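Is the right lane really the "safe" lane on a long highway drive?

Tyson Fraser
Posted 08/07/2020

My brother-in-law insists you should sit in the right lane for the whole trip and never leave it. We have 400 miles to do, two lanes each way, with tunnels. I don't buy it. Every truck and every merging car ends up over there. 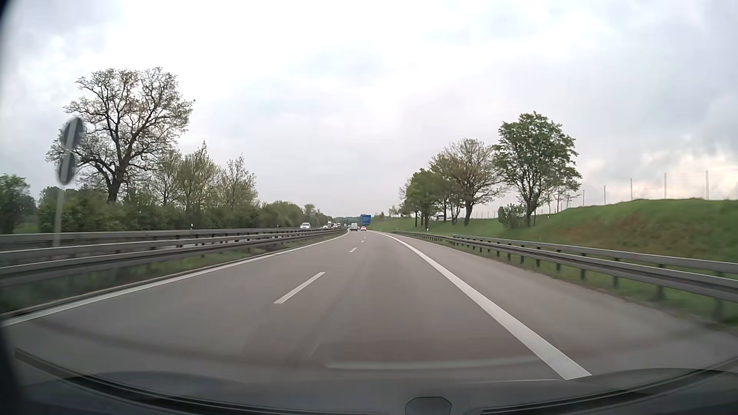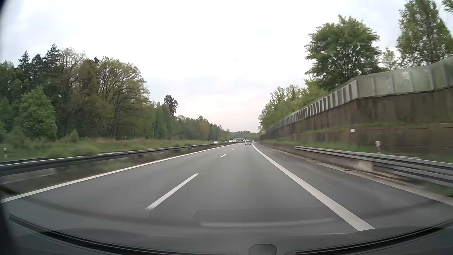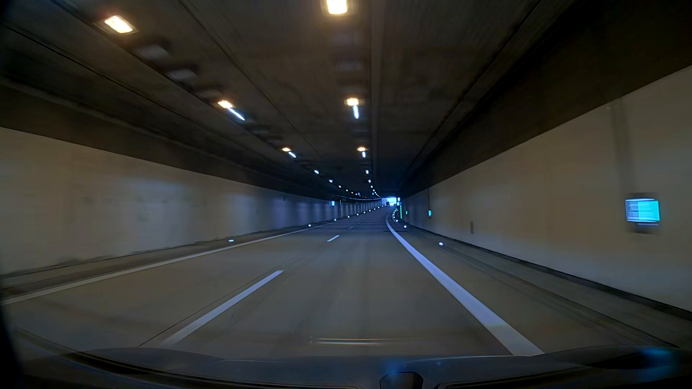
Replies

Bergeron
Three pictures with open pavement right in front don't prove much. Was there an on-ramp in any of them? A slow truck? I'd say he picked his best moments. That said, he's right about the basic habit. Keep right, pass on the left, go back. What I don't accept is "never leave it." If someone ahead is crawling, you check your mirrors, signal and go around. In the first one there's a white van in the left lane and a red car in the right, so you'd want to know what both are up to before you got close.

I'd worry more about the tunnel. Going from dark to bright, your eyes need a moment, and the two vehicles at the far end are only dark shapes. Leave extra space and put your headlights on. And don't count on a shoulder in a tunnel. The first two roads have a paved one, and plenty of tunnels don't.

Kudemow
been driving 7 years, always right lane, no problems. people overthink this

Surnance
"No problems" isn't evidence, Kudemow. Tyson, look up the rules for the state you're in - some are strict about sitting in the left lane and some barely mention it. I did 881 miles in May and changed lanes whenever I had a reason to.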